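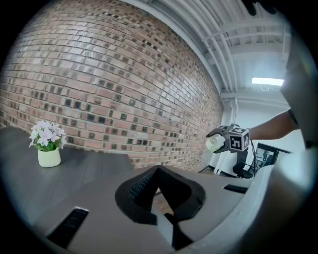
Broltbridge's old brickworks will open as a neighborhood library in November, and people here could hardly be happier!

The town has been without a library for six years, ever since the branch on Gusalero Street closed. Plans went on show January 28, 2018, and the line to see them ran right out the door. The new place will start with 2000 books (a big chunk of them a gift from readers over in Gastomberg), plus a children's corner, five study rooms and a local history shelf that already has old maps and school yearbooks waiting for it.

Tijani Bakery is moving in next door, so there will be coffee and warm rolls within a few steps of the mystery section. Library cards are free for anyone living in town, and sign-up is open now at the town hall front desk.

14 shares | 3 comments

We use cookies to improve your visit. OK

© 2018 Broltbridge News | Contact us | Back to top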